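Domis cloth flattening: frequently asked questions

These answers cover the Domis method as used on the bench at Woltanbridge. Installation and driver questions are dealt with separately in the setup notes.

What does Domis do?

It chooses where a two-fingered gripper should take hold of a crumpled cloth so that one pull uncovers as much of it as possible. The pull is then planned, carried out and scored, and the cycle repeats until the score stops rising.
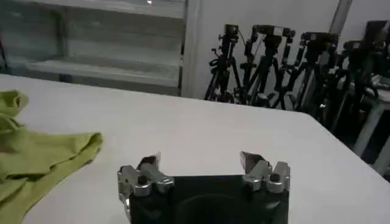 Page last changed: April. Applies to release 2.

Does the method need a view from overhead?

No. Grasp points are picked from the wrist camera only. Fixed cameras are used for scoring, and their images never reach the planner. Earlier releases mixed the two, and results from those releases should not be compared with the present ones.

How is a trial scored?

Covered area after the last pull, divided by the area of the same cloth laid flat by hand. A trial ends after 14 pulls or when two pulls in a row add nothing. Trials stopped by hand are left out of the mean but listed in the log.

How many trials make up one result?

36 per cloth, each from a fresh crumple. The cloth is lifted by one corner and dropped from 30 cm. Folding or pressing it beforehand makes the task easier and is not allowed.

Why does the planner prefer ridges to edges?

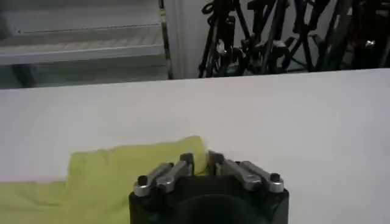 Ridge height is the strongest single input to the grasp score. A raised fold gives the fingertips something to close on without scraping the table, whereas a flat edge often slides away under them. The yellow-green cloth has both kinds of region: an uneven ridge along its upper side and a flatter portion lower down. For a cloth lying like that, the planner ranks candidates on the ridge first and turns to the flatter part only if none of them can be reached. The weighting can be changed in the settings file, but values below the default gave more missed grasps on every cloth we tried.

Can I use a patterned cloth?

Yes, with care. The Bălan segmenter, which separates cloth from table, was tuned on plain colours. Strong stripes are sometimes read as folds. White cloth on a white table fails outright – change one or the other.

What happens if a grasp misses?

The fingers open, the arm backs off and a new candidate is drawn. A miss counts as a pull, so repeated misses lower the final score.

How does it compare with Nemden?

Nemden plans several pulls ahead and is slower per step. On thin cloths the two finish level. On thick ones Domis needs fewer pulls, although the gap shrinks when Nemden is given the same ridge input. We have not compared them on garments with sleeves.

Are the logs available?

Yes, on request to the Woltanbridge bench. Please state the release number and which cloths you need.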